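Double-pledged stock and the trouble with paper receipts: an interview with Malou Bergmann
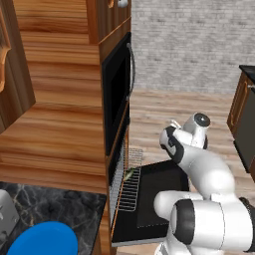 Page last changed: May 11, 2026

Malou Bergmann has spent most of her working life reading warehouse receipts. She trained as an auditor, moved to the recovery side of a commercial lender, and now works as an independent examiner of collateral, mostly for banks that have lent against goods in storage. The case she is asked about most often is Grirutano, a distributor of kitchen equipment that borrowed against the same stock from three lenders and stopped paying all of them in the same week.

The civil part of that case is closed. The criminal part is not, and Bergmann was careful about what she would discuss. "I can talk about the mechanics," she said. "The mechanics are in the examiner's report and the report was read into the court file. I won't talk about what anyone intended."

The mechanics begin with a storage company called Ziment, which operated a warehouse outside Utville. Grirutano delivered ovens, hoods and cabinet units to the warehouse. Ziment issued a receipt for each delivery, and Grirutano took the receipts to a lender as security for a short-term loan. Repayment was meant to come from the sale of the goods. When a loan was repaid, the lender returned the receipt and the goods could leave.

"That is an old arrangement and a sound one," Bergmann said. "It depends on one receipt existing for one lot of goods. Everything else in the structure is built on that."

In the Grirutano file there were 554 receipts outstanding on the day the first lender called its loan. Bergmann's team matched 400 of them to goods on the floor. The trouble was that many of the matches were to the same goods. A lot would appear under one number in the first lender's records and under another number in the second lender's, with the description changed slightly and the quantity the same.

"If one says 'built-in oven, black door' and the other says 'wall oven, dark glass', a clerk comparing lists will treat those as two lots," she said. "A serial number would have settled it in a minute. The receipts had a field for serial numbers. It said 'various'."

She does not regard this as sophisticated. The lenders each had a right to inspect and each used it, but they sent inspectors on different days and none of them marked what had been counted. An inspector from one bank would be walked to an aisle, shown the pallets and asked to sign. Some weeks later an inspector from another bank would be walked to the same aisle.

The person who first put the two sets of records side by side was Villads Vídalín, then a credit analyst at Espinoza, the smallest of the three lenders. He had been given the account in April, when a colleague went on leave, and was preparing a routine renewal. He asked Ziment for a floor plan showing where the pledged lots were kept. Ziment sent him one that had been drawn up for a different bank, with that bank's receipt numbers written on it.

"I thought they had given me the wrong customer's plan," Vídalín said by telephone. "Then I looked at the aisle numbers, and they were our aisle numbers."

He raised it with his manager the same afternoon. Espinoza froze the undrawn part of the facility, notified the other lenders under a clause in the loan agreement, and asked a court to appoint an examiner. Vídalín has given a statement to investigators and would not go further into the conversation with Ziment.

Bergmann was appointed nine days later. Her first step was to close the warehouse to outgoing goods. The second was a full count, which took longer than planned. Each unit was opened, its plate read, and a numbered seal fixed to the carton. The count found just over 2,000 units of all kinds. The receipts, added together without regard to duplicates, promised more than twice that.

What followed was an argument about priority. Each lender held receipts that were valid on their face, and each had paid out money against them. The court took the dates of registration as its starting point, lot by lot, and allowed a later lender to move ahead only where it could show the earlier one had given up control of its receipt. There were 27 lots where that was shown. In the rest, the first to register was paid from the sale and the others joined the unsecured creditors.

"People expect a shared loss to be shared evenly," Bergmann said. "A priority rule doesn't do that. One bank came out nearly whole on some aisles and with nothing on the next."

Espinoza recovered less than half of its loan. Vídalín said the bank has since stopped lending on any receipt that does not list serial numbers, and that it has lost business over it. Distributors with fast-moving stock find the requirement slow, and other lenders do not ask for it.

Bergmann's own recommendations were narrower. She wants pledged lots physically tagged with the name of the lender, and she wants inspectors to choose the aisle themselves. She also thinks a storage company should not be allowed to issue a replacement receipt without a notice period. Ziment had issued replacements for receipts reported as lost, and several of the lost receipts were later found in a lender's safe.

She is more doubtful about a central electronic register, the remedy usually put forward after cases of this kind. A register would catch an exact duplicate – same lot, same number – but it would accept two vague descriptions of one lot as readily as the lenders did.

"The data going in has to be good," she said. "If the field says 'various' on paper, it will say 'various' on a screen."

She was asked whether insurers bore any of the loss. The warehouse policy covered fire, water and theft by outsiders. The lenders claimed under a fidelity extension, which responds to dishonesty by employees of the insured, and the insurer replied that no finding had been made against any employee. That claim is on hold until the criminal court has ruled. No trial date has been set.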